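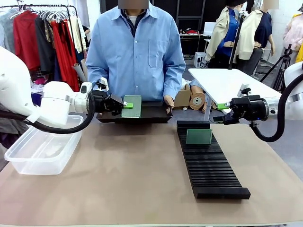
Slotted board rack, handling tray and clear bin on the bench.

Raria Board Handling Set
Rack, tray and bin for bare and populated boards

Overview

The Raria set covers the short distance between the end of one bench operation and the start of the next. It consists of a slotted rack that holds circuit boards on edge, a flat handling tray for carrying single boards to and from the bench, and a clear plastic bin for boards that are leaving the rack. The parts are sold together or separately and can be mixed with existing Flirkberg benches and shelving.

The rack is a single long black body with parallel ridges. A board is entered from above and stands upright between two neighbouring ridges, so that both faces remain clear of the next board. Nothing clamps the board. It is held by the slot alone and lifts straight out.

Rack

Stock code: Tusismont 342
Colour: black
Board orientation: vertical, one board per slot
Loading: from above
Maximum board thickness: 2 mm
Maximum load, evenly distributed: see data sheet
Fixing: free-standing, no fixing to bench required

The rack may be placed square to the bench edge or at an angle. An angled position is often more convenient where boards are handed across the table, as the far slots can be reached from one side and the near slots from the other. Leave enough free table beyond each end for the rack to be turned without lifting it while loaded.

Boards with tall components on one face should all be loaded facing the same way. Where a component projects further than the slot pitch, leave the next slot free. Boards with parts mounted right up to the edge are not suitable, as the ridges will bear on the parts. A clear margin is needed on the two edges that enter the slot.
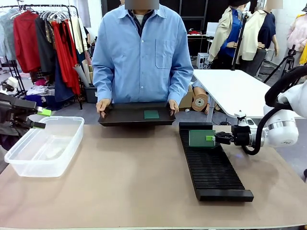
Load from the far end and work towards the near end. Boards already in place are then not passed over by the hand or tool carrying the next one. Unloading is done in the opposite order. Hold each board by its edges, lower it until it meets the bottom of the slot, and release it only when it stands without support. A board that leans has usually been entered across two slots and should be withdrawn and entered again. Do not push it upright.

Tray

The handling tray is a flat rectangular carrier for one board at a time. It is held level in both hands, with the board lying flat and clear of the edges so that it can be taken from either side. The tray is intended for carrying and presenting boards. It is not a soldering surface and should not be put under a hot-air tool.

Keep the surface clean. Solder balls and clipped leads left on the tray will mark the underside of the next board. Wipe with a lint-free cloth, lightly dampened, and allow to dry fully. Solvent cleaners dull the finish and should be avoided.

Bin

The bin is clear plastic with a rim around the top. It is used open. The walls are transparent enough for the contents to be checked from the side, so a label is only needed when more than one bin is in use. Surface scuffing on the floor of the bin is normal with use and has no effect on function.

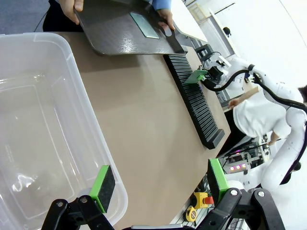
Allow clear space between the bin and the rack so that a board can be swung from one to the other without touching either. On narrow benches the bin can be set across the table. Boards placed in the bin should be bagged or interleaved if they are to be stacked, as the bin has no internal dividers. For transport between rooms, use a lidded container.

Static protection

The bin supplied as standard is ordinary clear plastic and is not rated for static-sensitive work. A dissipative version is available to order. Bench mats, wrist straps and earth leads are not included with any version of the set.

Storage and care

Store the rack flat. Racks stored on end may bow, after which the slots no longer line up and boards will bind. Storage temperature must not exceed 40 °C. Brush dust from between the ridges with a soft brush. Compressed air may be used with the rack empty.

Ordering

The standard set contains one rack, one tray and one bin. Racks are also packed in cartons of 2. Orders of 200 racks or more are made to schedule, and orders for the December run should be confirmed with the stock code and the board thickness.

Replacement trays and bins are held by Tsikata and are dispatched separately from racks. Technical questions, including board samples for a fit check, go to Mohammed-Awal Gbeho, bench products. Please send two boards of each type, one bare and one populated.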